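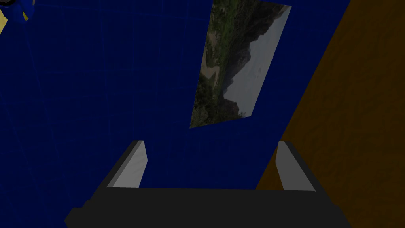
Tidby Arm: Frequently Asked Questions

Home Build Log Parts Files FAQ Contact

6 December 2023
By Zdislava Vávra

These are the questions I get most often by email and at the bench. If yours isn't covered, leave it in the comments.

What is Tidby?

Tidby is a small tabletop arm with a two-finger parallel gripper. I started it in my spare bedroom and moved it to the Loteck shared workshop in August, when the drilling got too loud for my neighbors. It picks up light parts and puts them in trays. That is all it has to do.

Can I build one at home?

Yes. You need a 3D printer, a drill press or a steady hand, a soldering iron and a table that doesn't wobble. The only part I couldn't have made in the bedroom was the base plate, which was cut on the workshop's Pereyra saw. A thick piece of plywood will work while you wait for something better.

Do I have to use the simulator first?

No, but I would. I broke two sets of printed fingers before I gave in and built the simulated version. Now every new motion runs there before I try it on the bench. The picture at the top of this page is a render from it, looking along the gripper with the fingers wide open.

Why are the finger pads a different color from the rest?

In the model the pads are light grey and the housings are black. It makes it easy to see which surface is supposed to touch the part. On the bench the pads are cut from silicone sheet and glued on. Rough up the printed face with sandpaper first or they peel.

Why is there a landscape on the wall in the simulator?

I wanted something with detail in it. A plain wall gives the vision code very little to work with, and the faint grid on the blue wall wasn't enough. Any image with some texture will do. Change it in the scene settings if you don't like mountains.

How wide does the gripper open?

The real one opens to 70 mm between the pads. You can get more by printing longer rails, but the fingers start to flex and the grip goes soft at the tips.

How much can it lift?

I tell people 100 grams. It has lifted more, but the shoulder motor gets hot if you hold a heavier load out at full reach.

How heavy is the arm?

971 grams without the base plate or power supply. Most of that is motors.

What controller does it use?

A Mirkine board, the older one with screw terminals. The newer board should work too, but the pin numbers moved and I haven't updated the wiring drawing yet.

My simulated gripper closes and the real one doesn't. What's wrong?

Check the sign on the finger joint. In the model, positive is open. On my first wiring it was the other way around, and the motor pushed against the end stop until the fuse went. If the sign is right, look at the coupler screw. It works loose after a few hours. Thread lock helps.

How long did it take?

About 117 hours at the bench, going by my notebook. I didn't write down the time spent on the simulator. The wiring took longer than the mechanics, mostly the second time around when I took it all out and did it again with labels.

Can I see it running?

If you're a member at Loteck, it's on the bench by the back sink most evenings. Please don't move the base – it is clamped where the calibration expects it to be.

Do you sell kits?

No. The drawings and print files are on the Files page.

Comments

benchrat: Printed the fingers in PETG and they flex a lot. Did you use PLA?

Zdislava Vávra: PLA for the fingers, PETG for the motor mounts. Print the fingers flat on their side.

M. Odell: The sign on the finger joint was my problem too. Thanks. Lost a fuse and most of an evening.

tinwhistle: Any chance of the wiring drawing for the new Mirkine board?

Zdislava Vávra: Once I have one in hand. If you work out the pins before I do, send them over and I'll post them.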